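**Speaker notes – pricing for first-year sellers (Istlow small business evening)**

Slides 1–2: skip the welcome if we start late. Go straight to the cost sheet.

Slide 3 – Unit cost
- Say "landed cost" once and define it: purchase price, freight, duty, packaging.
- Worked case: batch of 300 units, one supplier, one shipment.
- Ask the room who includes returns. Wait for hands.

Slide 4 – Fixed costs. Rent, software, insurance and card terminal fees go in a separate column. Do not spread them across units until the sales forecast is done. Point to the Domow sheet, cell notes are on the second tab.
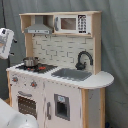 Slide 5 – Break-even. Fixed costs divided by margin per unit. With the figures on the sheet the answer is 103 units. Then drop the price by the discount on line 8 and run it again: 121 units. Pause here. The discount looks small on the price tag and adds 18 units to the target.

Slide 6 – Wholesale. Fagundes terms are payment at 60 days. Cash flow, margin and minimum order are three separate questions; take them in that order. If asked about consignment, defer to the Morklow session.

Slide 7 – Review dates
- Recheck freight quotes every quarter.
- Recheck card fees when the contract renews.
- Price changes before December need to be set by the end of October.

Questions: ten minutes. Repeat each one into the microphone. Handouts are by the door – 81 copies, one per business.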